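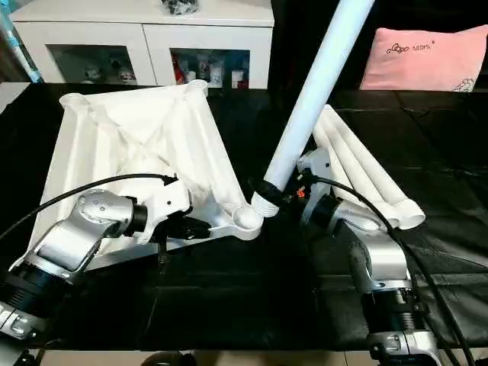 *Both arms on the folding frame, pole at the hub connector.*

Hertta Oksanen wrote on 10th September:

> Are you still running the cables outside the arms? Mine snagged at the wrist every time I folded anything bigger than a towel.

Yes, still outside. I leave a long loop from the gripper and tie it down at the shoulder only. With two ties it pulled at full reach.

My trouble now is the pole. The right gripper has to come in beside the black collar, and the left one needs to keep hold near the bottom rod. If the left closes too hard the fabric bunches up. I dropped the grip limit from 1,000 to 14 steps above contact and will leave it there for now.

Does anyone have softer finger pads to spare? I can pay postage.

Paavo Mustonen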